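Flarville Tap Water Survey: Progress Report to the Skusmont Fund
Mar 12, 2024

Sampling is finished in all but one of the town's districts. The exception is Tukaletti, where the residents' association has asked to see our letter of introduction for the third time. We have sent it again, in color.

We have now tested 408 household taps, up from 135 in December. Lead was over our action level at six of them, all on the old Mill Street main. Those households have been told in writing and given filters.

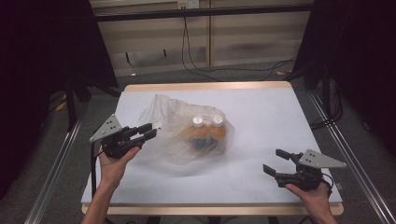

Two white-capped items in a plastic bag on a white board.

Spending is on track apart from postage, which we budgeted like optimists. We ask to move $3000 from travel to cover it. Travel is underspent, Flarville being quite small.

Still to do: the Tukaletti taps, repeat tests on Mill Street, and a plain-language summary for the town council, who have requested one page and no graphs.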